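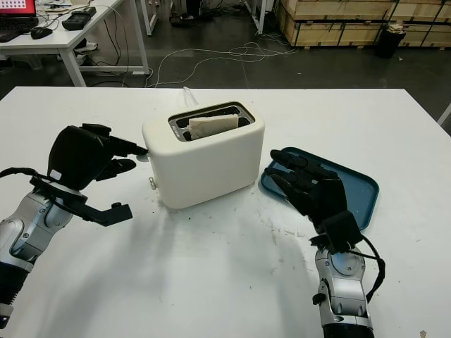 Erdale Evening Kitchen Course
Handout 4: Toast, and the machine that makes it
Updated 2023-12-21

Hi all. A few of you asked me to write up the toast session properly, as my notes on the board were mostly arrows. So this is the long version, with the bits I skipped when we ran over. Please read it before next time and bring a slice of whatever bread you eat at home (a real slice, wrapped, with your initials on the bag).

I know some people signed up for sauces and pastry and feel a little cheated to be handed four pages on toast. I felt the same way when I first took a class like this! But toast is the quickest way I know to get a feel for browning, and everything we do later with onions and pie crust leans on it.

What goes on in the slot

Bread has a lot of water in it, even when it feels dry to the touch. For the first part of the cycle the heat is mostly going into driving water off the surface, and you see almost no color. Then the surface dries out, gets hotter fast, and the browning starts. You'll hear this called the Maillard reaction, which is sugars and proteins reacting with each other at high heat and giving you the color and most of the smell. There is some plain caramelizing going on too, and past that you get carbon, and we all know what that tastes like.

The thing I want you to remember is that the color doesn't come on evenly. You wait and wait, and then it goes from blond to brown in a hurry. That's why a small nudge on the dial near the top end makes a much bigger difference than the same nudge near the bottom.

A word on wattage. If your toaster says 1000 watts on the underside and your neighbor's says less, yours will usually get through the drying stage faster, but the number on the dial still won't mean the same thing on both. Dial numbers are not minutes. On a lot of models they aren't anything in particular, just more and less.

Setting up your spot

Clear the table first. I mean really clear it, with no dish towels, no paper bags and no recipe printouts leaning on anything. The toaster should sit flat with open space on all sides and nothing above it. No wall cabinets, no curtains. Run the cord out the back, away from you, so your sleeve or your elbow can't catch it. If the cord is too long, let it lie loosely behind the toaster. Please don't wrap it around the body while it's plugged in.

Next, put your tray down beside the toaster, on the side of the hand you use most. I like a tray with a raised rim because crumbs stay put and a slice won't slide off when you carry it. A dinner plate is okay, but hot toast on a cold flat plate sweats and goes limp underneath. If you want to keep toast crisp, stand it up against another slice for a minute like a little tent. (My grandmother had a proper silver rack for this, and I regret every day that I let my cousin have it.)

Loading

Drop the slice in upright and let it settle. It's fine if the top edge pokes up a bit above the slot before you push the lever. If a lot of it is still showing once the bread is lowered, the slice is too tall. Turn it on its side or trim it. Don't squash it down, it'll bow in the middle and scorch where it touches the wires.

One slice or two? Plenty of two-slot toasters heat both slots no matter what, so with a single slice the color can come out lopsided. Some have one slot marked for single slices. Look for lettering on the top or near the lever, and check the booklet if you still have it. If yours isn't marked, try each slot with the same bread and the same setting, and write down which one you like better.

The exercise

We'll do this in pairs. You need one loaf, sliced evenly, and one toaster. I'll bring the Skornetti white from the bakery on the corner, and one pair will get the Carrasco rye, which browns differently because of the darker crumb. It's much harder to judge by eye.

Step 1. Toast one slice at the lowest setting. Take it out and lay it on the tray at the far left.

Step 2. Wait for the toaster to cool between rounds. Give it 10 minutes, even if it feels silly. A warm toaster runs darker on the same setting and will mess up your comparison.

Step 3. Go up one setting, fresh slice, same slot. Lay it next to the first.

Step 4. Keep going until you reach something you wouldn't serve. Then stop. We don't need charcoal.

Step 5. Taste from left to right and write one word for each. "Good" is not a word for this purpose. Try bready, nutty, bitter, sweet, dusty.

Last November the class did this with the old Praseo machine and one pair found no difference at all between the two middle settings. I tried it at home and got the same thing. So if your results look odd, put them down as they are.

If it sticks

Unplug first. Every time. Then lift the lever up as far as it goes, and most slices will come free. If not, wait until the toaster is cool, turn it upside down over the sink, and shake gently. Wooden tongs are fine once it's unplugged. No forks and no knives, ever, and I will walk across the room to take one out of your hand.

Cleaning up

Unplug it, let it cool, slide out the crumb tray if there is one and tip it in the trash. Wipe the outside with a barely damp cloth and dry it. Don't rinse any part of the toaster except a removable crumb tray, and that has to be bone dry before it goes back. Wash your own tray with soap.

Bring next time

Your slice from home, in its bag
A pencil
This handout, pages 1 to 4
The $22 ingredients fee, if you haven't paid it yet
An apron

We'll start on onions right after, so eat something beforehand that isn't toast.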